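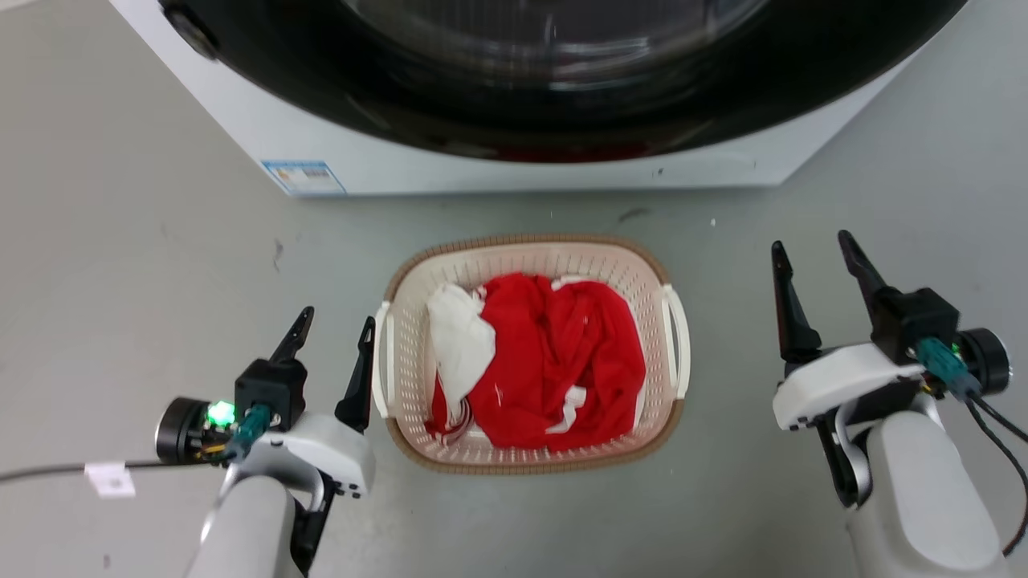 Why does soap get things clean?

Try this at the kitchen sink. Rub a tiny bit of butter between your fingers, then hold them under the cold tap. The water rolls straight off, doesn't it? Your fingers are still greasy, and you could stand there until teatime without much changing. Now add a squirt of washing-up liquid and rub again. Off it comes!

So what did the soap do that the water couldn't? To find out, we need to get very, very small.

Water likes water

Everything around you is made of tiny bits called molecules. A drop of water has more of them in it than you could ever count. Water molecules pull on each other all the time, a bit like magnets. That pull is why a drip hangs from the tap in a round blob before it falls, and why some insects can stand on a pond without sinking.

The pull is strongest to notice at the top of the water, where it acts like a stretchy skin. Scientists call this surface tension.

Oil and fat molecules are different. They don't join in with the pulling, so the water squeezes them out of the way. Pour some cooking oil into a glass of water and stir as hard as you like. Leave it for 3 minutes and the oil will be floating on top again in a yellow layer.

Lots of the dirt on your clothes has grease in it. Some comes from food, and quite a lot comes from you! Your skin makes its own oil to stay soft, and it rubs off on your collar, your cuffs and your pillowcase. Dust and mud then stick to the oil.

A molecule with two ends

A soap molecule is long and thin, a little like a tadpole. Its head loves water. Its tail hates water but loves grease.

Drop some soap molecules near a greasy spot and all the tails dive into the grease, leaving the heads sticking out into the water. More and more of them crowd in until the grease breaks up into tiny balls, each one covered in soap. The tails are tucked inside and the heads are all on the outside, holding on to the water. These little balls have a lovely name – micelles (say it "my-sells").

The water can now carry the grease away, because all it touches is the water-loving heads. Rinse, and the whole lot goes down the drain.

Why do we need to rub and swish?

Soap works faster if something helps it reach the dirt. When you wash your hands, you do the rubbing. In a washing machine, the drum turns and the clothes tumble over one another, which pushes soapy water in and out of the cloth again and again.

Heat can help too. Butter goes soft and runny when it warms up, and so do other fats, so they come away more easily. A very hot wash might be as high as 90 degrees! Most clothes don't need anything like that, and a woolly jumper would come out small enough for a teddy.

Before machines, people did it all by hand. They pounded clothes on stones by the river, or scrubbed them on a ridged board in a tub. Washing for a big family could take a whole day, and then it all had to be wrung out and dried.

Make the pepper run away

You will need:
a shallow bowl of water
ground black pepper
washing-up liquid

Sprinkle the pepper over the water so that it floats. Dip a clean finger in the middle. Not much happens.

Now put a dab of washing-up liquid on your fingertip and touch the water again. Whoosh – the pepper shoots to the sides! The soap has weakened the stretchy skin in the middle, and the stronger skin around the edge pulls the pepper outwards.

You'll need fresh water and a rinsed bowl each time you do it. Don't rub your eyes if you have pepper on your hands.

Words to remember

Molecule: a very tiny bit of a substance, made of atoms joined together.
Surface tension: the pull that makes the top of water act like a skin.
Micelle: a tiny ball of soap molecules with their tails on the inside.

Page last checked: 2020-08-05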